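Breakfast Club Helpers Wanted – Premham

Last updated: Feb 25, 2024

We are looking for kind, cheerful early risers to join the Fidis Breakfast Club in Premham, where children from the Lougher Road estate come for something to eat and a bit of company before school. You needn't be a marvellous cook (most of us certainly aren't!), but you should enjoy a chatty room and be happy to butter, pour, wipe and listen.
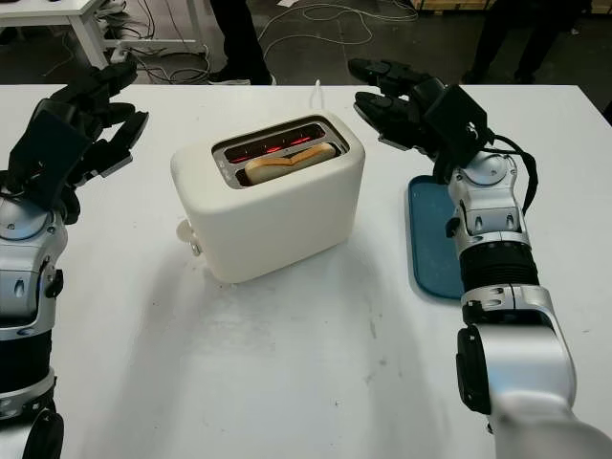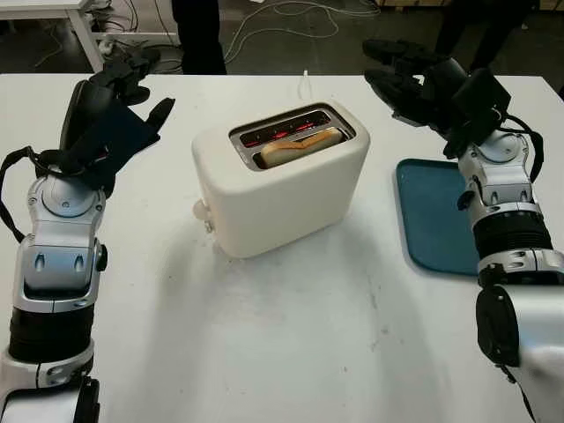
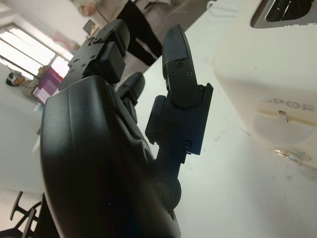 First two photos: a slice in the toaster.

We'd love you to manage one morning a week in term time, from 7.15 until the school bell, and new helpers will start in September. There is a free training session of 30 minutes, we pay your bus fares, and you're very welcome to stay for a cup of tea afterwards – most people do. All helpers need a background check, and we'll go through the form with you.

To apply, send us a few lines about yourself, or pop a note through the door at Zudville Hall.

Related items
Holiday lunches: dates and menus
Drivers needed for the Lougher food round
Spring jumble sale raises £700

Contact us | © Fidis Premham | Back to top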